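Back on the mats, sort of

Happy new year, everyone! I did say I'd keep you posted on the grappling, so here goes. I've been back at the Durneck club since September and I'm finally entered for the novice bracket at the Selen Open, which means I now spend my evenings thinking about grips instead of doing the ironing.

Torben Buschmann has me on five-minute rounds at the moment, and my cardio is a disgrace (blame the cookies). He had us doing 100 hip escapes before we even started on Saturday's usual stuff last month - my neck still remembers it. Gudrun Heitmann, who is half my size, swept me three times in one round and then very kindly showed me how she did it. It's all in the sleeve, apparently! I have been trying it on everybody since, with mixed results.

Weight is the other thing. I'm 11 pounds over my division and I refuse to do anything silly with saunas, so it's soup and long walks with the dog. If I don't make it I'll just move up and get squashed by bigger people.

Entries close soon, so if you want to come along, shout and I'll send you the form.
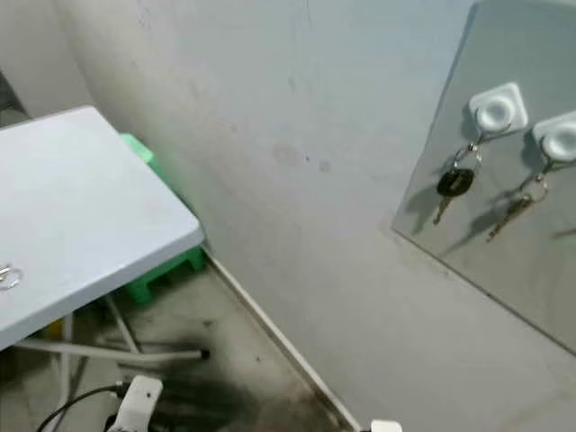 Folding table, green stool tucked underneath.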